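### 5.2 Checking the Camera Views in Skustus

Complete this procedure before running any grasp plan on the Bremen cell. Questions go to Ching-wen Chien.

1. Open **Views** in Skustus and select all camera streams.
2. Confirm that the wood-grain board and the blue-and-white object appear in each view.
3. Set the depth filter to 400. Glare from the varnish may otherwise be read as a surface.
4. Mark every cable crossing the board as a keep-out zone – the planner does not add these zones itself.

**Caution:** Do not enable motion while a stream is frozen.

Compare the gripper position across the views:

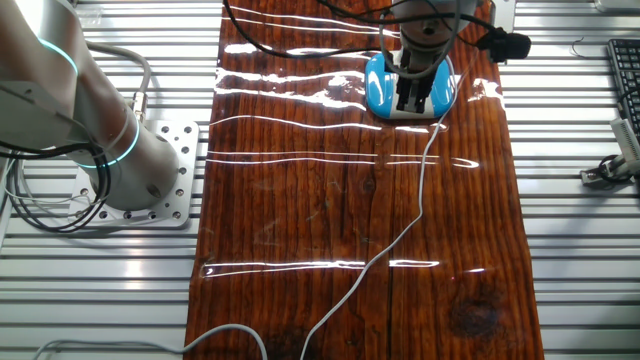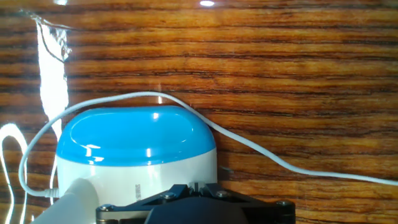
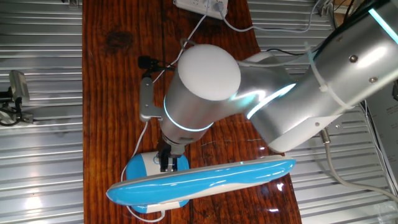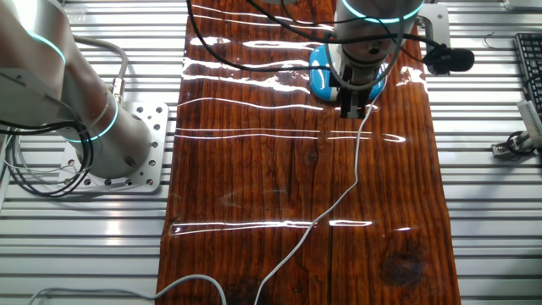
### 5.3 Saving the Calibration

1. Select **Save** and enter the cell number, 2459.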